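**Washing loose sofa covers that say dry clean only?**

Asked by Fuad Assefa

We've got a second-hand Ekside three-seater with beige covers. The label says dry clean only but they unzip. The cleaner on our road wants far more than I'd like to pay for the full set. There are 8 pieces counting the arm covers. Has anyone put theirs through a normal machine? I'm mostly bothered about shrinking, as the seat covers are a tight fit already.

## Answers

**Raquel Bastos**

Don't. Mine shrank and the zips wouldn't close. Had to buy new ones.

**Benedita Peixoto**

Depends what they're made of. If the label says linen or viscose, leave it to the cleaner. Mine were a cotton and polyester mix and I did them at home last November, one cushion cover first as a test.

- Measure the cover flat before you start and write it down.
- Dab a wet white cloth on an inside seam. If colour comes off, stop there.
- Zip it shut, turn it inside out, cold wash, low spin, half the usual liquid.
- No tumble dryer. Put it back on the cushion while slightly damp and let it finish there.
- Keep people off it until it's dry, and throw something washable over the seats afterwards. An old cotton sheet will do. We use plain blue cloth over the beige and it goes in with the towels every Friday.
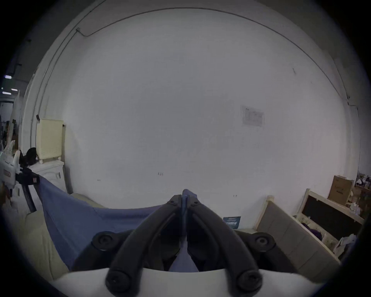
**Debashish Kanagaratnam**

Agree with testing one first. Also wash the whole set the same way even if only one is dirty, or they'll end up different shades. Ours did, you can still tell which is the left arm.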